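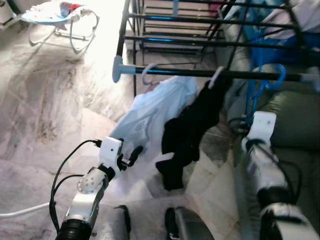
Ultdale Shared Workshop, Home Robotics Group

Florkora is a two-armed household robot built by members of the Ultdale shared workshop. It was designed by Maja Krawczyk and Ákos Kerekes as a platform for handling laundry, mainly hanging garments on a drying rack and taking them down again. The name is also used for the control software that runs on it.

Design

The robot has two arms on a common body, with a camera at head height looking down over both. The arms carry white brackets at their outer ends, and the left one holds a gripper with black fingers. Cables run along the outside of the limbs, an arrangement kept from the first build so that a lead can be changed without opening a joint. Each arm weighs around 8 kilograms.

An earlier version, Furari, had a single arm and was fixed to a bench. It could lift a hanger but could not hold a garment steady at the same time. Its forearm parts were later used as spares.

Construction

Work started in October in the metal shop at Ultdale. Kerekes made the brackets and Marin Halilović did the wiring. The bill of materials lists 1534 parts, fasteners included. Final assembly was moved to a private home, where the robot works at a black metal rack standing on a marble floor near a sofa. The rack's thin parallel bars take ordinary clothes hangers, several of which can hang from the same rung.

Glare from the floor caused trouble with the camera early on. Halina Brzozowska rewrote the exposure routine, and version 15 of the software was the first to include it. Thin or see-through fabric remains harder to locate than dark cloth.

Use

Tasks are taught by guiding the arms by hand and storing the motion. The stored set has 17 motions, most of them for hangers. Jasper Cuypers maintains the set and the build notes.

Related projects

Colombo, a folding table made by the same group, uses the same motor controllers. It has no arms.

Page last changed 11th December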